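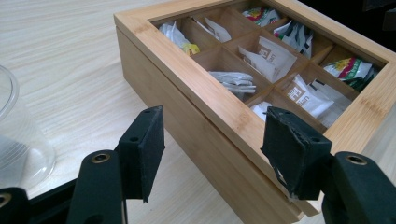
By the time the clocks had gone back and the garage needed its little heater, Afia Arthur had been building the hand for longer than she had been married to her first husband, and she told people so with some cheer. It lived on the bench between the drill press and the shelf of paint cans, and it had two fingers, because the plans for five had frightened her.

She called it Pollar, after the street she grew up on, and it was meant for her sister.

Abena Abubakari (they had different fathers and the same chin) had hands that had gone stiff over the past few winters, first the thumbs and then everything else. She could still turn a key on a good morning. What she couldn't do, and what she minded more than the keys, was get the lid up on the tea box and pick out a bag for a guest. She had always been the one who made the tea. In that family a visitor didn't get as far as unbuttoning a coat before Abena had the box open and was asking what sort of day they'd had, and she chose the tea according to the answer, peppermint for bad news and something with fruit in it for gossip.

So Afia wanted a hand that could open a tea box. She had never wanted it to do anything else, whatever her neighbor said.

The neighbor was Ayuba Kpodo, who had spent his working life repairing elevators for a company named Gomton and who came across the yard most evenings with his own mug and his own opinions. He thought the hand ought to be stronger. He thought everything ought to be stronger. He had once hung a bird feeder for her that would have held a goat.

"It'll never lift the lid with a motor like that," he said, looking over his glasses at it. "There's glass in that lid. Glass is heavy, Afia."

"It isn't lifting it to the moon."

"I'm only telling you what I'd do."

What he would do, she found out the next evening, was bring over a motor from his own basement, wrapped in a dish towel. It was a lovely old thing and she fitted it to please him, and on the first try the fingers came together so hard that the cardboard shoebox she was practicing on folded up like a letter. They both stood there a while and looked at the shoebox. Then Ayuba picked up the motor, wrapped it in the dish towel again and said he had other uses for it, and he didn't mention strength until after supper.

The small motor went back in. That left the matter of the pads, and the pads were a trouble all through December. Rubber stuck to things and wouldn't let them go. Felt slid. A bit of an old mouse pad worked beautifully for two days and then came unglued in the night, and she found it on the floor in the morning and said a word to it. Foam was better. Foam gave a little before it gripped, the way a person does, and it was quiet. It tore, too, if you caught it on a corner, but she had plenty more of it in a drawer and she got into the habit of running a piece until it was a rag.

The program was her niece's work. Yaa Gbeho was in her second year at college and wrote the thing over the phone, more or less, with Afia typing at the other end and reading back every comma. There was one number in it that told the fingers how far to close. They had begun at 2,000, which was the shoebox, and they crept down from there, evening after evening, Yaa saying "try it a little lower" with her mouth full of cereal, until at 422 the fingers took hold of a paper sachet by its top edge and raised it up without so much as a crease.

"Do it again," said Yaa.

Afia did it again. She did it 12 times, and one of those times she had to put the phone down and blow her nose.

She had promised herself she wouldn't show Abena until it was finished, and she'd have kept the promise if Abena hadn't come by one afternoon to return a casserole dish and let herself in through the garage. She came in sideways, pushing the door with her hip as she did now, the dish hugged against her coat, and there it all was on the bench, and there was no hiding any of it.

"That's my tea box," Abena said. "I've been looking for that since Thanksgiving."

"I borrowed it."

"You told me you hadn't seen it. You helped me look. You looked under the sink!"

Afia admitted that she had looked under the sink. She took the casserole dish and pulled out the good stool, and because she couldn't think of any speech that would do, she switched on the hand and went to fill the kettle so she wouldn't have to watch her sister's face.

She heard the little motor go. It always made a sort of hum before it moved, like somebody about to speak in church. She heard the lid come up, and the small knock when it came to rest, and after that a long stretch with only the heater ticking.

"How do I tell it which one?" Abena asked.

"There's a lever by your elbow. You just lean on it. Left goes left."

"And it won't squash them?"

"Not anymore."

The kettle took its time. Ayuba's shape went by the window with the mug already in his fist, and he knocked, though he never knocked, and put his head in and saw the two of them and started to back out again.

"Come in, you're letting the cold in," said Abena, and she leaned on the lever, and the fingers traveled slowly left. "Sit down there. What sort of day have you had?"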